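The Long Wait at Gate Ekska

Asylum claims made inside an airport transit zone follow a separate track from those made at a land border, and the difference is mostly one of time. A person who asks for protection before passing through passport control is, in law, treated as not having entered. The request is logged, an interview is set, and the applicant is held in the zone until a first decision arrives.

At Ekska, the first decision is supposed to take 31 days. Akinyi Rweyemamu, a lawyer who has handled transit cases there since the holding wing opened, keeps a ledger of her own clients and says the limit is met in fewer than half of them. The rule sets no penalty for missing it. The clock also stops when a file is sent back for translation, and it can stop more than once.

The holding wing has beds, a canteen and one courtyard with a mesh roof. Phones are allowed, but cameras must be taped over. Lawyers may visit between 9 a.m. and 4 p.m. on working days, which leaves out anyone who lands on a Friday night until Monday at the earliest.

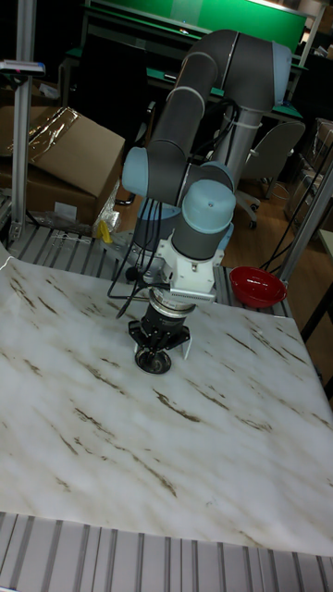
Last year the wing took in 2469 people. Roughly 2000 of them received a first decision while still inside. The rest were moved to other sites, released on medical grounds or withdrew their claims. Withdrawal is the figure that lawyers watch most closely, as it closes the file without a ruling and leaves nothing to appeal.

Xiaoyan Jiang studied 1000 closed files for a doctoral thesis on border procedure. Her main finding concerns legal advice. Applicants who saw a lawyer before the first interview withdrew far less often than those who saw one afterward. She is careful about the cause – people with family in the country tend to find a lawyer sooner, and they may have other reasons to stay with a claim.

The interior ministry's position is that the transit rule keeps weak claims from filling the main system. Sigrun Kristiansen, who drafted part of the rule as a ministry adviser and now teaches at Iloren, accepts the aim but not the method. "We wrote a deadline for the office and then let the office decide when it was running," she says. She would give applicants an automatic right of entry once the limit passes, with no stops for translation.

A bill with that wording is due for a second reading in November. It also sets weekend hours for lawyers and requires a written notice each time the clock is stopped. Rweyemamu expects the notice clause to survive and the right of entry to be cut. She has four clients in the wing at present, and two of them are past the limit.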